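3.2 Simulation package under review

The second product we reviewed was Ivow, a home simulation package sold by Eichhorn for teams that train household robots before any hardware is bought. The license we tested came with 16 furnished homes, a mobile arm model and a recorder that saves camera views while the robot carries out a task. Bastian Hagedorn and Anisa Wibisono installed it in February on one desktop computer and ran every trial from there. Figure 4 gives three rendered views from one home.

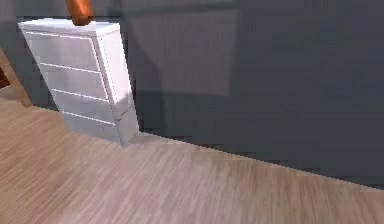
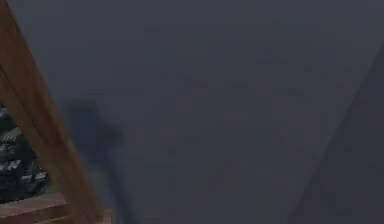
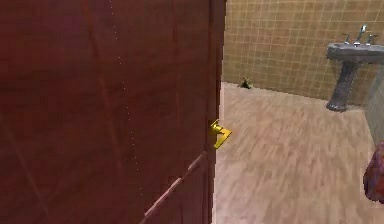 Figure 4. Rendered views from one home in the Ivow package. First: chest of drawers, with the end of the arm above it. Second: wooden beam beside a plain gray surface. Third: partly open door with a yellow lever handle, and the bathroom beyond.

Can the package be used without writing code?

Most of it can. Homes, start positions and tasks are picked from menus, and a run is saved with one button. Changing the reward or adding a new robot model still means editing a script, and the manual covers this in only a few pages.

We ran 3000 episodes in total, split evenly between drawer tasks and door tasks. Each episode was limited to 45 seconds of simulated time. The software crashed 3 times, always while loading a new home, and the saved runs were intact after a restart. Contact between the arm and the furniture was stable at the default time step. At larger steps the drawers began to shake, and we did not use those settings further.

Image quality was the weaker side of the product. Wood surfaces lose detail at the default resolution - a point Detlef Nolte also raised when he checked the saved views - and raising the resolution slowed the runs. The rival kit from Pinska (Section 3.3) gives sharper textures but has fewer homes and no recorder. Prices for both are listed in the appendix, with the support terms as quoted to us.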